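Sonntag, 26. März 2023

Unsere Küche hat endlich neue Arbeitsplatten, und ich könnte den ganzen Tag mit der Hand darüberstreichen! Nach Wochen voller Muster, Prospekte und Diskussionen am Frühstückstisch ist es Eiche massiv geworden, geölt und herrlich matt. Eigentlich wollte ich ja Stein. Im Februar standen wir bei Sorameck in der Ausstellung, ich hatte mich sofort in eine dunkle Platte namens Dreltine verguckt - und dann kam der Preis. 1.990 Euro, ohne Montage, ohne Ausschnitt für die Spüle. Puh.

Glenys Treloar, die schon ihre zweite Küche selbst umgebaut hat, schickte mich daraufhin zu einer kleinen Tischlerei in Drelbridge. Was für ein Tipp! Der Geselle dort hat mir zwei Reststücke gezeigt, die genau für unsere Zeile reichten, und mir gleich noch erklärt, wie man die Schnittkanten an der Spüle versiegelt (dreimal ölen, dazwischen trocknen lassen, und bitte nicht sparen).

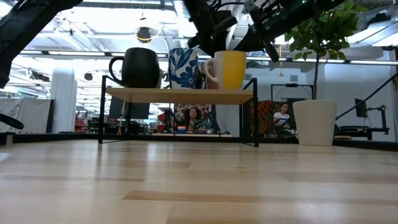

*Schwarz, geblümt und gelb: Tassen auf dem kleinen Regal.*

Das Ölen war meine Lieblingsarbeit. Erst mit feinem Papier schleifen, immer in Faserrichtung, dann dünn auftragen, 20 Minuten warten und den Überschuss mit einem fusselfreien Lappen abnehmen. Wie die Maserung da plötzlich herauskommt, ein Traum! Die Lappen habe ich danach ausgebreitet draußen trocknen lassen, die können sich zusammengeknüllt nämlich selbst entzünden.

Weniger lustig war der Spülenausschnitt. Die Schablone lag erst falsch herum, das haben wir zum Glück vor dem ersten Schnitt gemerkt. Mit der Stichsäge ging es dann langsam, aber sauber, und die Spüle sitzt.

Jetzt fehlt noch die Wandleiste. 90 Zentimeter links vom Herd sind noch offen, und ich schwanke zwischen Eiche und schlichten weißen Fliesen. Nächstes Wochenende lege ich beides mal zur Probe hin. Falls jemand von euch Holz direkt neben dem Herd hat: Schreibt mir gern, wie es nach ein paar Jahren aussieht!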